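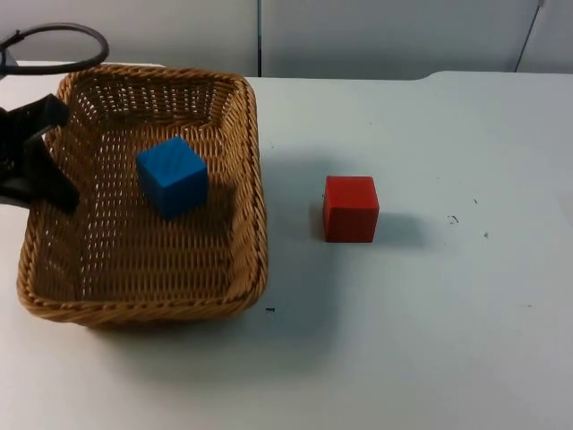

Most toy storage is too deep. I have believed this for years, and I believe it more every time I see a new playroom set up with a row of tall bins along one wall, each filled to the top with things no child has touched since the day they went in.

A child who wants the red block does not dig for it politely. The bin gets tipped over, the block comes out with everything else, and somebody spends the rest of the evening on the floor. We then decide the child is messy. I think the bin is the problem.

My case is for the low open basket. Wicker is fine, and so is anything else with short sides that sloped or straight lets a small arm reach the bottom. A child can see what is inside from across the room. Putting a block away in a low basket takes one motion, and so does getting it back out.

The second half of my case is harder to sell, and it concerns how many blocks you need. The set we bought in June was the Karimi starter tub, 200 pieces, and I was pleased with the price. The larger one has 1000. I can't picture the house that has a use for it. Within a week I had put most of ours in a closet and left out a handful in two colors, red and blue. Play got longer. With fewer pieces on the table, each one got turned over, stacked, moved, traded and given a job.
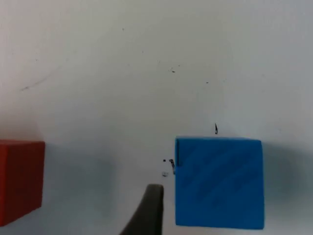
A red block and a blue one, with plenty of table between them.

Empty table matters too. Grownups tend to see a bare surface as wasted and set something on it. For a child it is the place where the game happens. If the basket, the lamp, the crayons and the snack plate already have the table, the blocks will go to the floor, and then under the couch.

I also have an opinion on sorting. The catalogs love it. Hernent sells a cabinet with a separate drawer for each color, and Forkell has something close to it with picture labels. I owned the Forkell one for a while and gave it away. Sorting by color is a fine game when a child picks it: blue goes in the basket, red stays out, then they switch. As a household rule it wears everyone down. An adult ends up enforcing a system that only an adult wanted, and cleanup takes four times as long as it should. One basket, everything in it, done.

Cost comes into this as well. The drawer cabinet I gave away was $95, and that was on sale. A plain basket from a thrift store costs a few dollars and can hold bread or mail after the blocks are outgrown. It will shed a bit of cane now and then, and you will want to run a hand around the rim before you give it to a toddler. Those are its faults as far as I know them.

I don't claim that a basket teaches anyone to be tidy. Some children leave things out no matter what you give them. What a low basket does is make the job small enough that asking for it is fair.
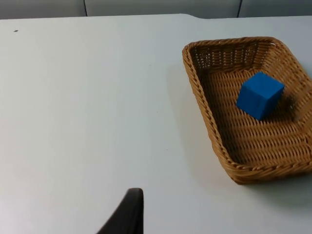 The strongest objection I have heard came from Nususine, who wrote to me that a low basket only works for an only child, and that with three kids in the house anything open and within reach is emptied by the youngest before breakfast. I take the point. Her answer is a lid and a high shelf, with one adult in charge of both. I would still try it with two small baskets first, one for the baby to empty all day long and one on the table for the others.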